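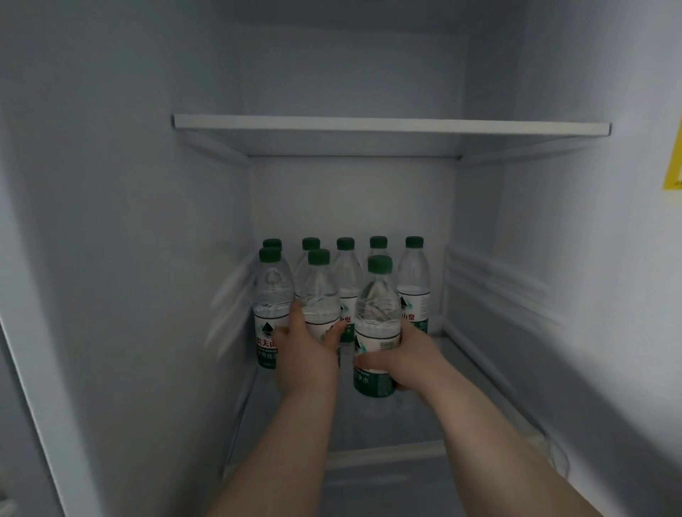
Stellix to Open Community Kitchen and Food Storage Site in Stelport

STELPORT, March – Stellix, a regional food storage and delivery company, said today it will open a shared kitchen and cold storage site on the east side of Stelport this spring. The site will be used by small food businesses, school meal programs and local pantries that do not have enough refrigerator space of their own.

The building, a former print shop on Jibrin Street, has been under renovation since last summer. It will have 13 rentable kitchen stations, a walk-in cooler, a dry goods room and a loading area with space for two trucks. Tenants can rent by the hour or by the month, and the loading area will open at 5 a.m.

"Most of the people who called us were storing stock at home or driving across the county to a rented freezer," said Dorothy Staniforth, director of operations at Stellix. "They wanted something close by, with a lease they could get out of if business was slow."

Stellix said 40 businesses have signed up for the first round of rentals. They include bakers, caterers, a soup maker and several market vendors. Eight of the spaces in the walk-in cooler will be set aside at no charge for pantries and school programs, which can apply through the Stelport office.

The refrigeration equipment is being installed by Gurkix, a contractor based in the county. Gurkix will also handle repairs under a service agreement. Each cooler will have a temperature log that tenants can check by phone, and an alert will go to the site manager if a door is left open.

"The old wiring was the slow part," said Malcolm Lambert, project manager at Gurkix. "We had to replace the main panel and run new lines to the back of the building before any of the cooling units could go in. The work left now is mostly testing and the floor drains."

The project will support nearly 155 full-time and part-time jobs among Stellix staff and tenant businesses once the site is fully rented. Hiring for front desk, cleaning and dock positions will begin in March. Applications will be accepted in person and by mail.

Tenants must hold a current food handling permit and carry their own insurance. Stellix will run a short orientation for new tenants covering labeling, shelf assignments, cleaning schedules and use of the loading area. Items left without a label will be held for two days and then thrown out.

About Stellix
Stellix stores and delivers food for stores, restaurants and public programs. Its main office is in Stelport.

Media contact
Dorothy Staniforth, Director of Operations
Stellix, Stelport office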